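Subject: Re: [flondthorpe-kitchens] sealing the counter — what are you all using?
To: flondthorpe-kitchens list

Sorry for the slow answer, been buried. Quoting the earlier one so it makes sense:

> We're putting stone in at our place and the yard gave us three
> different answers on sealer. One said every six months, one said
> once and forget it, one said don't bother if it's polished. It's
> a light gray piece, fairly busy. Also worried about lemon juice
> as we cook a lot of fish. Anyone living with marble who can say
> what it's like day to day? Is 60 a square foot fair, or are we
> being had?

OK. In no order.

Price first. 60 is fair if that's cut and polished. Ours came out near 2,000 all in, with 400 of that just for templating and getting it up the front steps. Ask about delivery BEFORE you sign, we didn't. Tsang's yard quoted it separate, Dradoter rolled it in, so the two numbers looked further apart than they were.

Sealer. I use the Stuko one, the water based kind. Wipe on, wait ten minutes, wipe off, buff like mad. Do a drop test by the sink now and then — if the spot under the drop goes dark, time to do it again. I don't go by months.

Lemon is a different problem. Sealer won't stop it. Acid dulls the polish and leaves a ghost mark you see when the light's low. Cutting board, always, and wipe right away. Same for vinegar, tomato, wine. I keep a tray under the oil and vinegar bottles and that took care of most of it.

Pattern: go busy. Ours is gray with milky white, wavy bands running across on the diagonal, and some of the bands widen out into cloudy patches. Crumbs vanish into it (good and bad). I was scared it would fight with the wallpaper, that pale one with the dark blue-gray sprigs, but they get along fine.
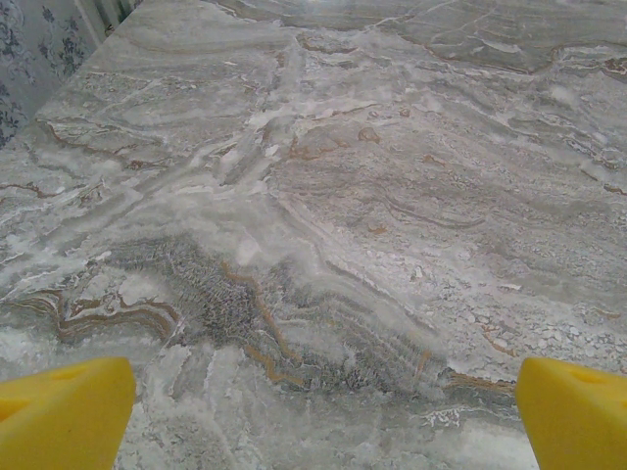

The bands are what would put me off, to be frank. We had a banded piece in the last house and every guest asked if it was stained. Plain white next time. And on sealer I'm with the yard that said six months, put it on the calendar and stop thinking about it. The drop test is fine untill you forget to do it for two years, as we did.

Fair enough on the calendar, I'm just bad at those. Disagree on plain white tho — my sister's shows every coffee ring going.

One more thing, see the whole slab before they cut. Not the little sample. Ours was 81 inches long and one end looked nothing like the other, so we got to pick which end went by the stove. Bring a tape and some masking tape to mark it.

Gotta run, will dig out the Stuko instructions tonight if anybody wants them.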